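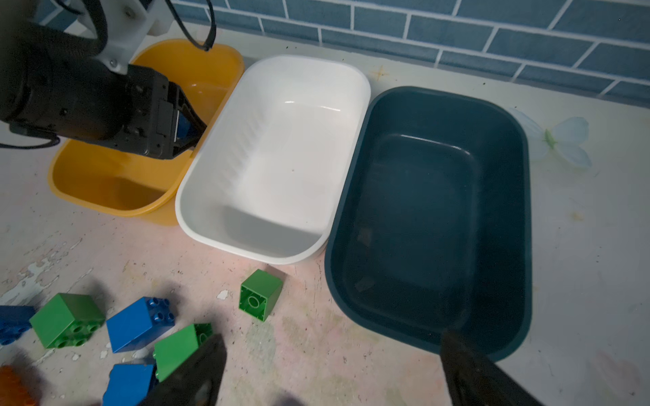 Darius Pană has set up block-sorting tables for preschool rooms for 10 years, and he starts every one of them with the bins. The blocks come later. "People buy the blocks first and then look for something to put them in," he says. "The size of the container decides how many blocks you can have out. I work from the container."

His usual layout is a row of plastic tubs along the back of a table, with the loose blocks kept at the front. He uses 3 tubs for a first table and prefers tubs that do not match. A yellow one and a white one can be told apart from across a room, and a child who does not yet read labels can be told "the yellow one" and get it right. Dark colors work as well, though he finds that a dark blue or green block is harder to pick out against a dark floor.

The tubs he buys are sold as dish basins. He has used purpose-made storage from Colik and from Mivonis and went back to basins both times. "A storage box has a lid, and the lid goes missing by July. A basin has a rim you can get your fingers under. The corners are rounded, so a block doesn't wedge."

Depth is the measurement he checks first. A shallow tub lets blocks bounce out. In a deep one, a small child has to lean over the rim to reach the bottom, and the tub tips. He tests this by hand, pressing down on one side of the rim with the tub empty.

On sorting rules he is brief. One color per tub, and the rule stays the same for the whole session. "If you change it halfway, you have to empty everything, and then you are teaching emptying."

He starts with large blocks. The big studs give a grip from any side, and a block that lands upside down can be lifted by the edge of its hollow underside.
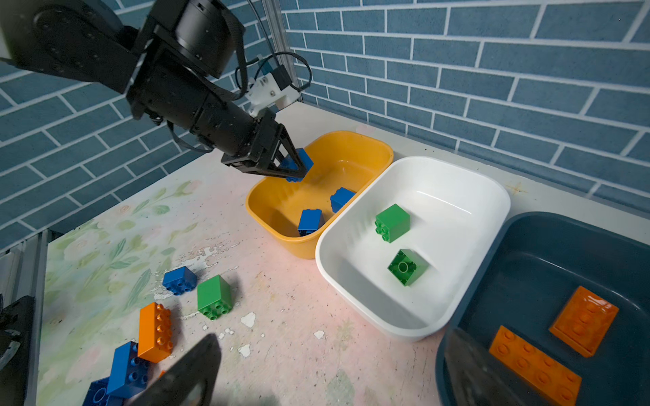

The height of release matters more than most people expect, Pană says. A block let go just over the rim stays where it lands, or close to it. From higher up it hits the floor of the tub on a corner and turns over. He asks for the block to be brought over the tub before the fingers open, and he does not ask for stacking inside. Blocks can lie at any angle in there.

Table surfaces are his one standing complaint. Printed coverings look good in the catalog, and the top layer chips wherever hard plastic is dragged across it. Once white flecks show through, the chips spread. He has tried a clear film from Rudd, which lifted at the corners, and now accepts the wear. "A worn top is still flat. I replace it when a block catches on an edge, and not before."

His order sheet for the current tables lists 134 blocks. The previous one listed 136, and he has not looked for the other two. Santeri Ahonen, who orders supplies with him through Imix, would like a fixed number per color. Pană does not see the need. "You want enough of each color that the tub looks started after a few blocks. Past that, the count is for the invoice."

Cleaning is done with the tubs off the table – warm water, mild soap, a soft cloth for the inside walls. Scuff marks on the floor of a tub are left alone. The blocks are washed separately and dried with the studs up, so that water drains from the hollow side.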